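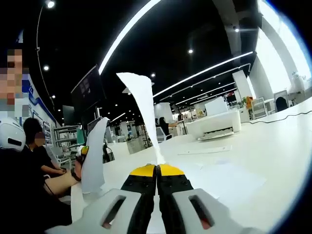

Paper Afternoons Come to the Anstead Workroom

Anyone who has ever stood in front of a printer that will not print, holding a page that came out pleated like a fan, will understand the appeal of the newest get-together at Anstead. Once a week, starting at half past two, the long white table in the open workroom is given over to paper — printing on it, sorting it, flattening it, folding it, and finding some decent use for the sheets that would otherwise go straight into the bin.

The idea grew out of a plain little sum. Over the winter the workroom went through over 4,000 sheets, and a good share of those were printed on one side, glanced at once and forgotten. When the recycling was emptied in March, a stack of 348 clean-backed pages was set aside to see whether they would find takers, and they were gone before the end of the month, mostly as note pads, shopping lists and one very handsome set of paper lanterns that now lives in the window by the coats.

So the afternoons began, and they have been a happy surprise to everyone who wondered whether people would really come out to spend two hours with scrap paper. They do come! Some bring a folder of old school handouts, some bring a grocery bag of junk mail (please take out the plastic windows first), and some bring nothing at all and just pull up a seat for the company. By three o'clock there is usually a good hum of talk going, and the table has disappeared under strips and curls and half-finished things.

The white printer at the back of the table stays on for the whole session, and visitors are welcome to print up to 5 pages each at no charge. That part has turned out to be nearly as popular as the folding. People print recipes, bus timetables, forms they have been putting off for weeks, and coloring pages for small relations. Whatever comes out wrong goes into the common pile with everything else, and a misprint or a crumpled strip is as welcome there as a fresh sheet. Twisted up lengthwise, a long strip makes a stem for a paper flower or a good firm tie for a bundle of kindling, and a sheet that has curled on its own is halfway to being a tube already.

Morora, the stationery shop on the corner, has been kind enough to give the group a box of mixed envelopes and a bone folder or two, and the print shop Sopacua sends over its trimmings when it has been cutting posters. These are lovely long pieces in a heavier weight than office paper, and they tend to go first, so early birds have the advantage. Anyone who wants the trimmings for a larger project is asked to say so the time before, and a bundle can be put by.

Next month the group hopes to try its hand at simple bookbinding, with a sewn notebook made from single-sided sheets folded so the print is hidden inside. The pattern comes from a little booklet called Cever, which has been passed around the table so many times that its own cover has had to be replaced. No sewing experience is needed, and needles and thread will be provided, though a thimble from home would be a sensible thing to tuck in a pocket.

A few small points for those planning to come along. The workroom is shared, and other people will be going about their own work while the session is on, so coats and bags are best left on the hooks and the cables on the table are best left where they lie. Children are very welcome with a grown-up. Glue is fine but glitter is not, after the events of the holiday card session, and there is still some of it in the carpet to prove the point.

There is no charge and no need to sign up. The kettle goes on at half past three, and cookies are always gratefully received — the side table by the door is the place to leave them, well away from the clean paper.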